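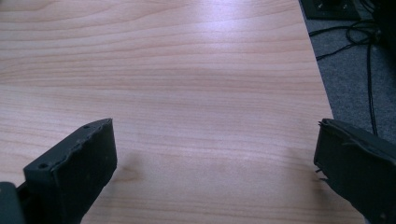 Why Does a Table Have Stripes?

Put your hand flat on a table. If the table is made of wood, or looks like wood, you will probably find lines on it. Some are thin and close together. Some are wide and soft, like waves on a lake when the wind is small. These lines are called the grain.

My name is Hashini Mondal, and I write these pages for children who like to ask questions. A girl named Lill wrote to me in April. She wanted to know who paints the lines on her kitchen table. It is a very good question, and the answer begins inside a tree.

How a tree makes lines

A tree does not only grow up. It also grows fat. Every year it adds a new layer of wood just under the bark, all the way around, like a person who puts a new sweater over the old sweaters and never takes one off.

In spring there is often plenty of water, and the tree grows fast. The wood from this time is usually lighter in color. Later in the summer the tree grows more slowly, and this wood is tighter and darker. In winter, in cold places, the tree rests. Then spring comes again and a new light layer starts.

When a tree is cut across, like a cucumber, you see the layers as circles. These are the growth rings. One light part and one dark part together make one year. I once counted the rings on a big stump in the forest near Drondum, and I arrived at 172. I lost my place 3 times and had to begin again, so please forgive me if it was 171.

From circles to stripes

Now you may ask, if the rings are circles, why does the table have stripes?

It depends on how you cut. Take a carrot, or a roll of colored modeling clay with one color wrapped around another. Cut it across and you see circles. Cut it the long way and you see lines that run from one end to the other. A board is cut the long way from the trunk, so the layers appear as long lines.

And why are the lines wavy? A tree is not a perfect pipe. It leans a little, it becomes thinner toward the top, and it must grow around its own branches. The saw goes straight, but the layers do not. In one place the saw passes through many layers quickly, and there the lines are close to each other. In another place it slides along only one or two layers, and there the lines become wide and round, sometimes with the shape of a flame or a hill.

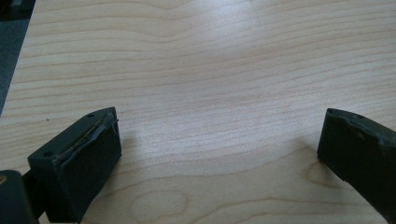
Many tables are not solid wood all through. Wood can be cut into very thin sheets, and a sheet like this is called veneer. It is glued on top of a board of some other material. One way to make veneer is to turn the log against a long blade, in the same way a pencil turns in a sharpener. The sheet comes off in one long piece, and the pattern on it is often big and wavy.

There is also a third kind of table top. It has a picture of wood printed on paper, with a hard clear layer over it. This is one kind of laminate. So Lill was a little bit right! On some tables the lines really are printed, although a machine does it and no one needs to sit there with a small brush.

How to be a table detective

It can be difficult to know which kind you have, even for grown-ups. Try these things.

Look at the edge. On solid wood the lines on the top often continue down over the side. On veneer or laminate, the edge may have a separate strip.

Look for twins. A printed pattern repeats. If you find a knot with a funny shape, search for the same knot again somewhere else.

Look from low down. Bring your eyes near the table, with a window or a lamp on the other side. The shine will hide the lines in one place and let you see small bumps in another.

Please do not scratch the table to look inside. I must write this because my cousin Bamell did it.

Make your own grain picture

You need a sheet of thin paper, a soft crayon and a piece of wood that you can feel with your fingers. An old cutting board or a fence post is good. A very smooth table will not work well.

Lay the paper on the wood and hold it still. Rub gently with the side of the crayon. Go slowly, and the lines will come up on the paper. Write on the back where you found it. The class at Flikham School made 30 of them and hung them on a string across the room, and every one was different.

Words to remember

Grain: the lines and the direction of the wood.
Growth ring: the layer of wood a tree makes in one year.
Veneer: a very thin sheet of real wood.
Knot: the place where a branch was growing.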